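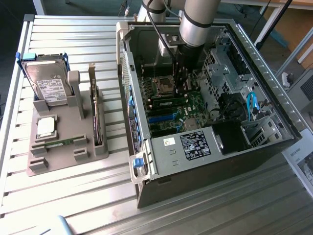

An open desktop computer on a workbench, its green motherboard exposed.

Keeping the Office Computer Past Its Fifth Birthday

When the Hiebert Library District closed its books in April, one line in the equipment budget had shrunk for the second year in a row. The district operates 200 public and staff computers across its branches, and until recently it replaced each of them on a fixed schedule. A machine that reached the age of five was wiped, stacked on a pallet and sold by weight.

The policy dated from a period when a five-year-old computer struggled with ordinary work. "The schedule was never reviewed," said Clifford Penner, the district's director of operations. "We were retiring equipment that ran a catalog search and a word processor perfectly well."

Under the present arrangement, each computer is inspected at five years and assigned to one of 2 groups. Those in the first receive more memory, a new drive and a thorough cleaning, and go back to the branch they came from. Those in the second are kept for parts. Of the most recent group inspected, 35 went back to public desks.

The work is done by Drovon, a repair firm in Etumgate that also serves the town's schools. Its manager, Hajnalka Major, said that dust and tired fans account for most of the complaints she receives about slow machines. Power supplies come next. Processors seldom fail, and her staff will go months without replacing one.

Repair has limits, and the district has had to accept them. Some older models cannot run a supported operating system, and these are withdrawn regardless of condition. Laptops have proved more difficult than desktops – in several of the thinner models the memory is soldered in place, and a worn battery is glued to the case. The district now asks suppliers to state in writing which parts can be removed with common tools and how long spares will be sold.

Ginette Desjardins, who oversees the branch at Hiebert, recalled some early doubt among patrons. A few asked why the computers looked the same after a week's absence. The branch posted a short notice at the front desk, and the questions stopped.

The board will consider in August 2026 whether to extend the inspection program to printers and self-checkout stations. Penner expects printers to be the harder case, as spare rollers for the older units are already scarce.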